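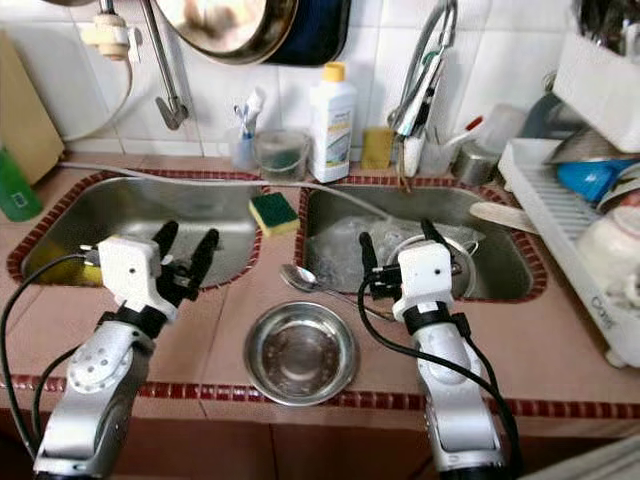
Why should a shared kitchen keep a double sink when a single large one costs less to fit?

Because two basins let one person wash while another rinses, and most arguments over dishes begin when those two jobs are forced into the same space.

The Westinlow Residents' Association has been asked to endorse single sinks for the 36 kitchens due for renewal at Iltley House. It is our opinion that the proposal should be declined. A single basin saves $900 per kitchen, but the saving is paid back daily by the people who cook there. Once a pot is left to soak, the sink is closed to everyone else.

With two basins, the left may be kept for washing plates with a sponge and a little soap, and the right for strainers, scraps and anything waiting its turn. 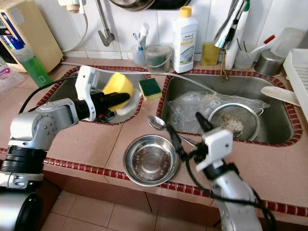

The divider also has its uses - a scrub sponge can rest there between meals and stay off the counter. We would further ask that tiled counters be kept wherever the grout is sound. Tile takes a hot pan without complaint, and a cracked square can be replaced on its own.

Residents may send written comments to the Association's office on Vrabec Street before the end of May.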